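Workemum Home Library Guide, Section 4: Setting Up Your Catalog and Scanning Your First Shelf

Last updated: November

So you have the Workemum app installed and you're ready to get your books in order. Great! This is the fun part. By the end of this section you'll have a working catalog, a first shelf entered, and a loan list that remembers who borrowed what (so you don't have to).

Before you start

You'll need your phone or tablet, a soft dry cloth, a pencil, and a clear spot to work. A kitchen table is fine, a desk is fine, the floor is fine if your knees agree. Good daylight helps a lot with scanning, so try to start before 4 p.m. if you're doing this in the darker months.

The free plan holds 2,000 titles. That sounds like plenty until you start opening closets! If you run over, nothing gets deleted. The app simply stops taking new titles until you switch plans or remove a few.

4.1 Create the catalog

1. Open Workemum and tap New Catalog.
2. Type a name. Short names look best on the home screen. "Upstairs" works, and so does "Everything."
3. Choose a sort order: author, title, subject or shelf. You can change it later and nothing will be lost, so pick whatever feels natural.
4. Tap Create. You'll see an empty list with a plus sign in the corner.

Note: If you're moving over from the old Fultel format, don't create a new catalog first. Go to Settings, then Import, and pick your Fultel file. The app builds the catalog for you and keeps your old notes.

4.2 Name your shelves

Shelves are what make the whole thing click. Each book gets a shelf code, and once that's in place you can find any title in your home in a few seconds. I love this feature more than a grown adult should.

1. Tap Shelves, then Add.
2. Give each bookcase a letter. A, B, C and so on.
3. Number the shelves from the top down. The top shelf of the first case is A1.
4. Write the code in pencil on a scrap of paper and leave it on the shelf while you work.

Caution: Do not put sticky notes or tape on book covers. Adhesive can lift ink and pull off coatings, especially on older paperbacks.

4.3 Scan the first shelf

Start with a shelf of newer books. They nearly all have barcodes, and you'll get the hang of the rhythm before you reach the tricky ones.

1. Take down 5 books at a time. Bigger stacks slide around and you lose your place.
2. Wipe each cover with the dry cloth. Dust on a barcode is the number one cause of failed scans.
3. Lay the book flat with the barcode facing up.
4. Tap the plus sign, then Scan, and hold the phone steady over the code until you hear the chime.
5. Check the title and edition on the screen. If they match, tap Keep.
6. Put the book back on the shelf before you pick up the next stack.

Tip: Scanning in pairs is a blast. One person handles the books and the other handles the phone, and a whole bookcase goes by before the coffee gets cold.

4.4 Add your own cover pictures

Lots of books won't have a cover in the online listing. Art books, local histories, school yearbooks, anything from a small press. You can add your own picture, and your catalog will look so much more like your actual library.

1. Open the book's entry and tap Cover.
2. Lay the book face up on a plain, dark surface so the edges of the cover stand out.
3. Turn off the flash. Glossy covers throw the light right back at you.
4. Take the picture, then drag the corners of the crop box to fit.
5. Tap Save.

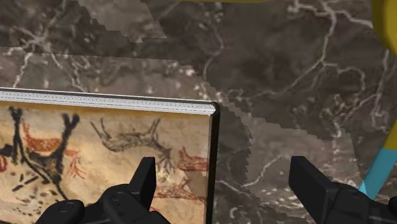 A reader called Shetty wrote in to say that the crop box kept snapping back to a square on tall books, and that switching Auto Fit off in the Cover menu before taking the picture fixed it right away. Thank you! We tried it on an atlas and a stack of picture books and it works nicely, so we now suggest it for any odd-sized volume.

Auto Fit turns itself on again each time you close the app, so check it at the start of every session.

4.5 Books with no barcode

1. Tap the plus sign, then Type It In.
2. Enter the title and author from the title page. Covers and spines often shorten them.
3. Add the publisher and year if you can find them. Look on the back of the title page.
4. Use the Notes box for anything special: a signature, a gift message, a missing dust jacket.

Caution: Never press an old book open flat to read the small print. Support both covers with your hands and open it only as far as it wants to go.

4.6 Back up your work

Do this at the end of every session, even a short one.

1. Go to Settings, then Backup.
2. Choose Puvport for online storage, or This Device to keep a copy on your phone.
3. Wait for the green check mark before closing the app.

We keep 2 backups, one in each place. Restoring takes a minute or so and brings back shelves, covers, notes and loans.

Next up is Section 5, Lending and Borrowing.

Reader comments

tallshelf: Did my cookbooks first and found three copies of the same one. Giving two away! The shelf codes are so handy.

marginnotes: Can I use two letters for a bookcase? I have more cases than alphabet.
Reply from the guide team: Yes, AA, AB and so on all work, and we're jealous.

quietcorner: The Fultel import skipped my loan list. Had to export it again with "include loans" checked, then it came through fine.

Contact us | © Workemum Guides | Back to top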